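Chapter 7
Recording Playing Time

A match record in soccer is built from two kinds of entry: events, such as goals and cautions, and intervals, such as the minutes a player spent on the field. Events are easy to log. Intervals depend on rules that differ from one league office to another, and this chapter sets out the most common ones.
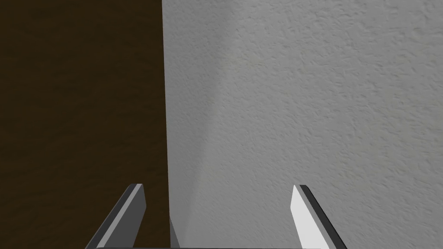 7.1 Appearances and Starts

An appearance is credited when a player enters the field of play while the match is live. A start is an appearance that begins at kickoff. An unused substitute receives neither. In the Virkton league tables used throughout this book, starts are listed first and total appearances second.

Minutes are counted to the end of regulation, and stoppage time is not added. A player who plays six full matches and 90 minutes of a seventh is therefore credited with 630. The Kakutar club register lists 2,676 minutes for its regular goalkeeper in one season, a total that includes a partial match ended by injury. 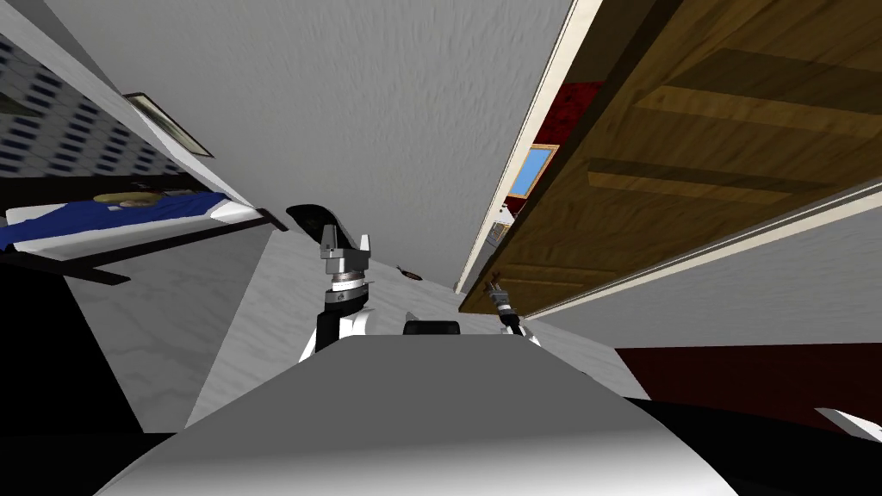
Nesrin Yurt objects that leaving out stoppage time understates the work of players who finish matches, and she would log both figures in separate columns. The method is sound but needs a second timekeeper. Section 7.2 compares the two systems for players with more than 1,000 minutes.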